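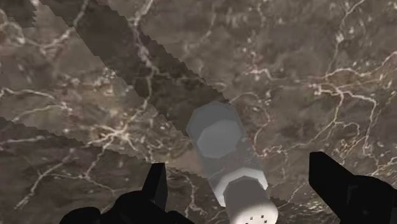 Brown marble with thin white veins.

Clonard Rebound Board, reviewed by Bevan Wihongi

I've had the Clonard in the back garden since September and I love it! It's a plain football rebounder, a steel frame with a tight net, and the ball comes back at you quick and true — much quicker than off our old fence.

The net tilts to 2 angles. Upright is for passing drills, and leaning back gives you a looping ball to head or volley. My under-12s fight over that one. I set myself 500 first-touch passes a week (left foot only, ouch) and my control on a Sunday has come on no end.

Grumbles? The ground pegs are too short for soft turf, so I bought longer ones, and it takes two of you to carry it. The net is still tight after a winter outdoors, though, and I'd buy another tomorrow.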